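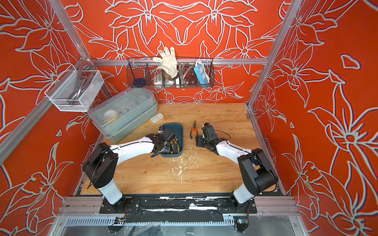 Catel replied that the specks on the tabletop are ordinary dust, that a damp cloth will shift them, and could we please close the ticket.

**Ticket 3044 – white specks on wooden top, middle of table**
Opened: December 29, 2019
Status: open, whatever the portal says

I don't accept dust. Dust doesn't sit in little hard bits in the middle of a table and leave the rest alone. They look to me like dried paint or plaster, and there are white paint marks on the black rail along the front as well. I can't prove the two are connected, but I would like someone to consider it before sending me another link to the cloth page.

**What was reported**

White flecks on the light wood, near the centre, scattered. The orange-handled pliers live in the same patch at the moment, and the teal bin with the yellow and black cables is over to the left.

**Things suggested so far, and what I make of them**

1. *Damp cloth (Catel).* Tried on one corner of the patch. The loose bits moved. The others smeared slightly and were back once the wood dried. Catel have marked this as "resolved by user".

2. *Wall covering shedding (Nic Giolla).* Their theory is that the pale lines of the lily pattern are flaking off the red. I rubbed a large petal on the right-hand wall with a clean white rag, then a dark one. Nothing on either. I also can't see why flakes from the walls would travel to the middle and stop there.

3. *Something falling out of the cable bin.* My own idea, and not a great one. I tipped the cables on to newspaper and found fluff and one cable tie. No white bits. The cables went back in a tangle, same as before, and I am not raising a separate ticket about that.

4. *Zukach wood restorer, part no. 3962.* Recommended by the Catel portal before anyone had read the ticket, as far as I can tell. The tin says it "lifts all marks". It also says not to use it on unsealed wood, and I have asked twice whether this top is sealed. No answer yet, so the tin stays shut.

**Tried since**

- Plastic scraper, held flat, along the grain. This took off the harder flecks without marking the wood. Best result so far.
- Soft brush afterwards. Fine.
- Vacuum with the small nozzle. Picked up what the brush missed, and very nearly the end of a yellow cable.

**Still not explained**

Where it comes from. Ticket 595, from September, has the same complaint word for word and was closed as "cleaned". If cleaning was the fix I would not be typing this. Stestedari did the walls and I have asked them whether any filling or painting was done with the table in place. They say sheets were used. Perhaps they were – I would like to know how far forward they went.

**Next step**

I've scraped a hand-sized area bare and put masking tape round it. Will check it in 4 days. Please leave the tape where it is and please don't wipe inside it.

Catel: not closing.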